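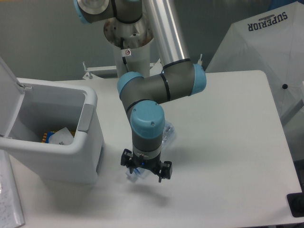 A mesa branca, com o caixote à esquerda, de tampa levantada.

As mesas da Osonberg, depois das arrumações

Durante o mês de novembro andámos a arrumar o piso de cima da Osonberg, que tem 400 metros quadrados e, pelos vistos, o dobro disso em gavetas. A Shazia Pirzada ficou com os armários, o Haris Gondal com os cabos e eu com as mesas, por ter chegado atrasada à reunião em que se distribuíram as tarefas. Ficam as notas que fui tomando, por ordem nenhuma.

O caixote
Plástico branco, pega cinzenta embutida de lado. Lá dentro, um lenço de papel branco amarrotado e uma coisinha às riscas laranja e azuis que três pessoas reconheceram e nenhuma reclamou.

O papel
No canto da mesa, uma folha com apontamentos à mão, tão ténues que a Suryani Nugroho propôs arquivá-los como aguarela. Ninguém os passou a limpo.

O plástico transparente
Com pormenores azuis. Entrou no inventário com o número 73, na categoria «diversos», que é de longe a nossa categoria mais bem fornecida.

A flange
Redonda, de metal, manchada e com pintas de ferrugem. A Kulsoom Paracha acha que lhe dá carácter. A proposta de a lixar foi adiada para depois das festas, sem se especificar quais.

O autocolante
Pequeno, de aviso, com o seu círculo de proibição, colado logo abaixo da flange. É o único elemento da sala que mantém uma posição firme.

Texto e legendas: Ngozi Olatunji, 2 de dezembro de 2019. As gavetas do corredor ficam para a próxima galeria, se o Haris devolver a chave.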